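4. Setting up the bench for a pour

Weltard teaching bench guide, section 4 of 9. Revised 03/09/2019, S. Varma 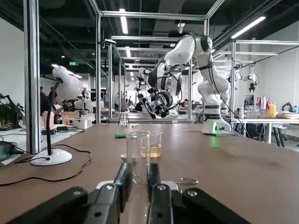 Do section 3 first (cleaning the glass). If the beakers have been sitting on the shelf since June, do it again.

You need: two glass beakers, the small white dish, tweezers, the hook tool, desk lamp, labels, a cloth. Goggles and gloves on before anything gets opened.

4.1 The table

1. Wipe the top down end to end. Damp cloth, then dry cloth. It's wood and it marks, so no puddles.
2. Leave it 20 minutes if you used the Pomow cleaner. Plain water, carry on once dry.
3. Bags, coats, drinks off the table. Phones as well.

Note: the top has a shine to it and clear drops are hard to spot. Get your head down low and look across it.

4.2 The lamp

4. Stand the lamp on the left, well back from the glass. Base flat on the wood, not sitting on its own cable.
5. Run the cables out to the left. Loose loops are fine. Nothing crosses the middle of the table.
6. Shade pointing at the beakers, not at your face. Switch on and check you can read the markings on both.

CAUTION: Lamp stays on the opposite side from wherever you are pouring. If liquid gets anywhere near the cables, stop, switch off at the wall, then mop up. In that order.

4.3 The glass

7. Check each beaker for chips. Run a gloved finger round the rim. Any chip at all, it goes in the glass bin, don't save it for "rough work".
8. Put both beakers in the middle of the table, side by side. A hand's width in from any edge as a minimum.
9. Fill ONE only. A few centimetres is plenty for this exercise. The other stays empty, it is the one you pour into.
10. Label the full one before you put the bottle away. Name of liquid, your initials.
11. Turn the beakers so the markings face you.

Note: the Plasta practice liquid is yellow and so are two other things in the cupboard. Go by the bottle label, never by colour. Aoi Hirose has asked for this to be in bold but I can't get bold to work on this page so please just read it twice.

CAUTION: never sniff to check. If you don't know what is in a beaker, it's waste. See section 8.

4.4 Small tools

12. White dish goes next to the empty beaker, close to the base. It's for drips and for small bits you pick out. Not for sweets.
13. Tweezers in front of the beakers, flat. Points away from you.
14. Hook tool flat on the wood, to the right. Don't stand it up in a beaker, it will tip it over.
15. Anything you aren't using in this exercise goes to the back of the table or back in the drawer. Drawer is better.

Note: if the tweezers don't close all the way at the tips, swap them. Spares are in the Papadakis box, part no. 142. Don't bend them back, they snap.

Left-handed? Swap 14 over and put the hook on your left, but keep it clear of the cables. Lamp stays where it is.

4.5 Check before you start

Both beakers upright and clear of the edge
One filled, one empty, full one labelled
Dish, tweezers, hook all within reach without leaning over the glass
Cables out of the way
Goggles on, not on your forehead

Then go on to section 5.

4.6 If something's wrong

Beaker rocks: grit under it. Lift, wipe, put back. Still rocks, use a different beaker.

Can't read the markings: move the lamp, not the beaker. If they've worn off altogther take it out of use and tell whoever is running the session.

Filled too much: pour back into the labelled waste jar, NOT the bottle.

Filled both by mistake: empty one to waste, rinse it, dry it, start again from step 7.

Glass knocked over: stand back, tell people, cloth over the spill if it's the practice liquid. Anything else, section 8. Broken pieces get picked up with the tweezers or the brush and pan, never fingers, even in gloves.

4.7 Leaving it set up

Up to 30 minutes with somebody in the room is ok. Longer than that, or the room is going to be empty, then liquid to waste, glass rinsed, lamp off. The tools can stay out overnight but teh dish needs washing same day or it stains.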